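Unit 2 handout: wood as a work surface (Husar room)
O. Roman
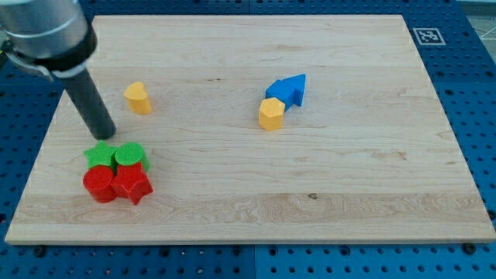

Grain first, always. Run a finger along it, then across, write down which feels rougher. Streaks and bands = color change only, not damage. Knots: small one in a pale board is fine, mark it with pencil and keep cuts away from it.

End grain soaks up finish faster than the face, so seal it twice. Sand with the grain, never accross. 

Blocks: sort by color, then stack. Sketch the pile from two sides.

For next time
- read Stemen, p. 26 to 32
- bring pencil, ruler, scrap of maple if you have it
- October sheets still missing from a few of you, hand them in pls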